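# Pikbridge RFC: the new pathway, your questions

Branwen Llewellyn put these together from what members asked at the clubhouse and by email. The answers are hers, and she has her doubts.

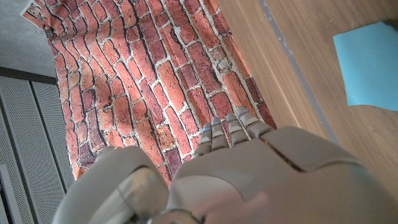
**So what has the club signed up to?**
A two-season player pathway run by Arnamo, who look after youth squads at several clubs, Junport among them. They pick the development group, set the training and report back to our coaches. We pay 2,000 pounds a season.

**Will it get more of our juniors into the first team?**
Arnamo say so. I asked how many Junport juniors had come through on their scheme and was sent a brochure. It has a great deal in it about "journeys" and no names.

**Who gets picked?**
There are 8 places, open to under-16s and under-18s. Selection is by two trial sessions in October plus a coach's report. I wanted the reports to count for more. Anyone can have a bad night in the rain, and a big lad of fifteen will always look good against a small one.

**My daughter plays. Is she included?**
On paper, yes. Eleri Samuel, who coaches the girls, has asked for a promise that some of the places will go to her players. She has been told it will be "kept under review". Keep asking.

**What about those who miss out?**
They carry on with normal club training, same pitch, same times. Arnamo say players can be added midway through the season. I'd like to see it happen before I repeat it to a disappointed fourteen-year-old.

**Do the fitness scores matter?**
More than they should, in my view. Sprint times are useful for a winger. They say very little about whether a hooker can hit his jumper in the last five minutes. Osian Humphreys has agreed that scores alone won't drop anyone — I have that in writing.

**Will there be extra costs for parents?**
None for coaching. Travel to the 4 away sessions is down to you, and nothing has been said about kit. Ask before you buy any.

**Can we get out of it?**
Yes, after the first season, with notice in writing. The members will vote on whether to carry on.

**Who do I talk to?**
Delyth Pumphrey for trial dates and forms, Eleri for anything about the girls' squads. Complaints can come to me.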